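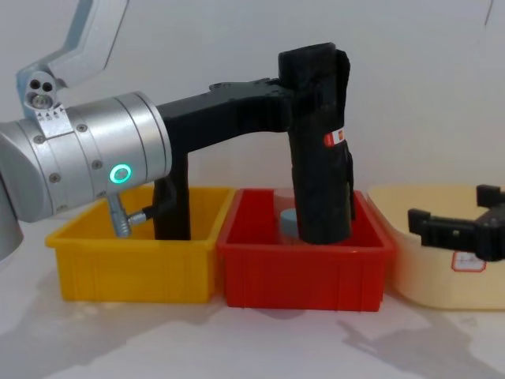 Pre-run check, two-arm sorting bench, back room of the Diltell shed
July revision. Replaces the one taped to the fridge, which had soup on it.

Do the whole list before motors go live. Mark each line OK, FIX or N/A and initial it. A tick with a question mark beside it counts as FIX.

1. Power and stop

1.1 Stop button reachable from where you will stand. OK
Comment: Stand there and reach for it. Last month it was reachable by anyone with arms the length of the robot's.

1.2 Stop button kills both arms. OK
Comment: Both. Press it once with the left moving and once with the right moving.

1.3 Extension lead off the floor. FIX
Comment: It is off the floor in the sense that it is on a paint tin. Clips are in the Gavinent drawer.

1.4 Status ring on the left wrist lit green before loading a job. OK
Comment: Green means the controller is happy. The controller is easily pleased, so keep going down the list.

2. Arms and joints

2.1 Wrist screws snug, both sides. OK
Comment: Snug. The person who wrote "very tight" on the old sheet can come and drill out the next one.

2.2 Cable connector under the left wrist fully home, collar done up by hand. OK
Comment: Wiggle the collar and leave the cable alone.

2.3 Gripper cable has slack through the full wrist turn. OK
Comment: Jog it slowly both ways and watch the cable the entire time, including when your phone buzzes.

2.4 Base bolts marked with paint pen, marks lined up. OK

2.5 Arms cannot meet in the middle. FIX
Comment: The software fence holds at 200 mm between grippers. That was set before the tall finger went on, so it needs measuring again with the finger fitted. Until then, one arm moves at a time. Yes, it is slower.

3. Grippers

3.1 Fingers seated, no rock when pushed sideways. OK

3.2 Wrapping on the tall finger sound, flap pressed down, strap end secured. FIX
Comment: The strap is hanging loose down the side. It will catch a bin rim sooner or later and we will all be picking up cups. Trim it or tuck it, but do not add another layer — the finger is bulky enough already.

3.3 Labels on fingers still stuck on. OK
Comment: We lost one into a batch of parts in the Cele build and found it in the vacuum.

3.4 Grip force set to 40 in the job file. OK
Comment: Some of you like to turn this up when a cup slips. Wipe the cup.

4. Bench and containers

4.1 Yellow bin left, red bin beside it, cream tub at the right-hand end. OK
Comment: The job file has no idea what colour anything is. It goes where the bin was yesterday.

4.2 Bins sitting flat, no cracks in the ribs or rims. OK

4.3 Tub pushed back to its mark. N/A
Comment: There is no mark. Somebody please make a mark.

4.4 Tall finger clears the floor of the red bin at its lowest point. FIX
Comment: Too close to call by eye, so slide a piece of card under it. If the card won't move, raise the low point and save the file under a new name. Not "final2".

4.5 Cup upright in the red bin, clear of the finger on the way down. OK
Comment: Clear plastic cups crack quietly. Check the base for splits before each run and bin any that are doubtful. (Rubbish bin. Not the yellow one.)

4.6 Tabletop wiped. FIX
Comment: Smudged again. Warm water, soft cloth. The Flostix spray leaves a film and the tub goes skating.

5. People

5.1 Sleeves, lanyards and hair tied or tucked. OK

5.2 Hands out of the bins once motors are live. OK
Comment: Including "just quickly".

5.3 First cycle at slow speed, one hand near the stop. OK

5.4 Cycle count written in the book. OK
Comment: Finger pads get changed at 1000 cycles. The book says we have been on 990 since Tuesday, which I don't believe.

Result: five FIX items. Slow single-arm runs only until 1.3, 2.5, 3.2 and 4.4 are cleared. 4.6 can be cleared by whoever is reading this, there's a cloth under the sink.

7 comments
3 shares

Recent in Shed Notes
Moving the compressor outside, and the neighbours' views on it
Cele build: what we kept and what went to the tip
Labelling the Gavinent drawers, second attempt
Cheap cable clips compared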